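Introduction to Online Communities
Handout for Unit 4: Why users leave, and what a network can do
April 2023

Please read this before the seminar. It covers the material which I did not have time to finish in the lecture, and it repeats two or three definitions from Unit 3 that many of you asked about.

4.1 The network effect works in both directions

In Unit 3 we said that a social network becomes more useful when more people join it. A new member gives a little value to every old member. This is the reason why growth can be so fast once it starts.

The same rule is true when people go away. If you lose five friends from a service, you have fewer messages to read, fewer photos to comment on, and less reason to open it in the evening. Then you also visit less often, and your other friends notice this. The official number of accounts can stay high for a long time while this is happening, so please do not use registered accounts as your main measure. Use active accounts, and always write which period you mean (day, week or month).

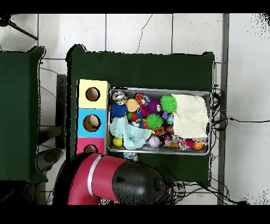 CASE STUDY: DOVEN

Doven was a small network for amateur musicians in the Ilstead area. At its best moment it had 500 members, and 400 of them logged in at least once a month. For a local service this is a very good share.

The owners then made three changes in one spring. They put advertising between the posts, they let every member change the colors and background of the profile page, and they moved the private messages to a separate page. Each change had a sensible argument behind it. The advertising was needed to pay for the server. The free design was the thing that members had requested most. The messages were moved because the old page was slow.

Together the changes had a bad result. Pages took much longer to open, and some profiles were difficult to read – light yellow letters on a white background, for example, or music which started by itself. Members who came mainly for the messages now had to click twice more each time. In the next count the service had 343 monthly active members, and most of the lost ones were people who had posted often.

When you discuss this case, be careful with the word "cause." We know the order of the events, but we do not have a comparison group. A second network, Pollock, opened in the same town in the same spring, and it is possible that some people would have tried it anyway.

4.2 Who leaves first?

Students often expect that quiet members leave first. In the Doven data it was the opposite. The quiet members had only a weak connection to the service, but they also had little to be angry about. The active members felt every change on every visit.
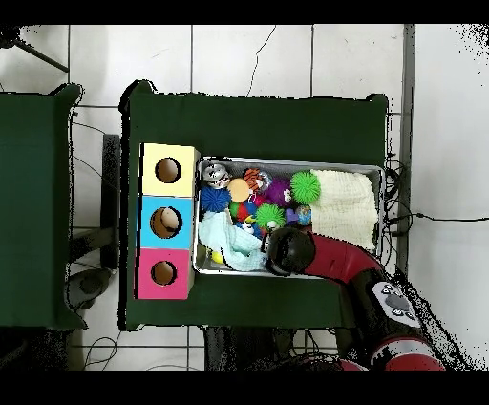

There is also a practical side. An active member usually knows many other active members, often outside the network as well, and they can agree to move together. In the exit survey, which 70 people answered, the most frequent answer was "my band went to the other site." Only a few persons mentioned the advertising directly. This does not mean that the advertising had no influence. It can mean that one person in the band disliked it and the others followed.

Remember the difference between these terms:

Churn: the share of active members at the start of a period who are not active at its end.
Dormant account: an account that exists but has had no login during the period.
Switching cost: everything a member loses by moving, such as contacts, old posts, saved music and habits.
Multi-homing: using two or more similar services at the same time.

Multi-homing is important for Doven and Pollock. For several weeks many people used both. A network can still win its members back in this phase, but it has to notice the phase, and login numbers alone will not show it. Look at time per visit and at the number of replies.

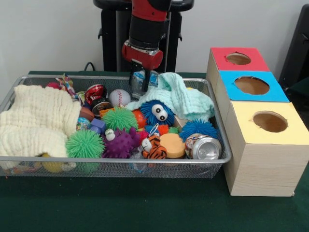
Why did Doven not simply go back to the old design?
The owners did bring back the old message page after a few weeks. By then the bands had already built their contact lists on Pollock, and to return would have meant doing this work a second time. The switching cost, which had protected Doven before, was now protecting the other side.

4.3 Preparation for the seminar

Read the Flondotau report, pages 1 to 12. Flondotau is a photo sharing service that lost members in a similar way but survived as a smaller, paid service. While reading, make notes on the following points:

– which measure of activity the report uses, and if it changes during the text
– what the members were asked to pay for
– how the service treated dormant accounts

Bring one page of notes, printed or handwritten. The table with the monthly numbers is in the course folder, under Unit 4.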